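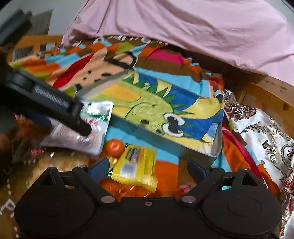
4.3 Filling the bed tray
Snacks go on the tray once the bed is made and the cover is pulled flat. Choose a tray with a raised rim, and set it on the blanket before you bring anything to put in it. A grey see-through tray lets the pattern of the bedding show, so a cartoon dinosaur print will still be visible underneath. Keep the snacks in a small cluster beside the tray until you are ready to fill it.

1. Smooth the blanket with the flat of your hand, working from the pillow end.
2. Lay the tray down and press lightly on each corner. If it rocks, move it nearer the middle of the mattress.
3. Put the largest packet in first, label up.
4. Add fruit next, against the rim. One tangerine per guest is enough.
5. Fill the gaps with wrapped sweets – no more than six to a tray.
6. Check the bedding for anything left over.

Note: The Diledach tray holds up to 400 g. Heavier items belong on the bedside table.

Caution: Do not put hot drinks on the tray. Small wrapped sweets are a choking hazard and must not be left out in rooms booked for young children.

Wipe the tray with a damp cloth after each stay and dry it before stacking. Stack no more than eight. For replacement trays, ask Maribeth Mercado at the Clirncombe linen store.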